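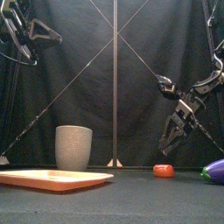
Photo: Yaqin Kong

Minutes, sorting table get-together, Hou room, January

Present: Shuzhen Shao (chair), Zhuoran Ye, Yuzhen Xu, Yaqin Kong and me, Sorin Filip, taking notes again. Started at 11, a bit late because of the key.

1. Last minutes
Read and agreed. Zhuoran wants it written down that the tape measure is back in the drawer, so I'm writing it down!

2. The table and the curtain
We all like the dark gray top much better than the old white one (my eyes thank you, Yuzhen). The black curtain stays up behind it. Shuzhen asked if it should be ironed, you can see every fold in it, and we went back and forth on that for far too long. Agreed to steam it once and then leave it alone. Yuzhen will ask at Cerkuvau if they lend steamers. A second curtain would be nearly 200 with hemming, so that's parked until spring.

3. Things for the table
Yaqin has been through the Viltik box and thrown out whatever was chipped or sticky. She'd like us to stick to small things in strong colors, a couple at a time, and put the rest back in the box before anyone gets carried away (me, mostly). Zhuoran thought that would look bare. We tried it both ways and I have to say I came around to Yaqin's side.

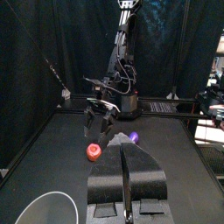 Colors took up most of the next bit. I had asked for no dark blues or browns on a black top, they just disappear, and Shuzhen agreed right away. Zhuoran still wanted his green felt pieces in - he's going to bring them next time and we'll look. The red block-like one and the purple egg-shaped one got a yes from everybody, and Yuzhen would like more with a bit of shine like the purple one. She'll check what Flolta has, up to 20 to spend, receipts to me please.

4. Tidying up
Box lids on, table wiped with the soft cloth only, no spray. Yaqin will write labels. I said I'd do the shelf by the door and I will, really.

5. Anything else
Shuzhen needs the room for 15 minutes before the next meeting, so please come on time and not early. Zhuoran is bringing the cake.

Closed just after noon. Next meeting same time, Yuzhen has the key.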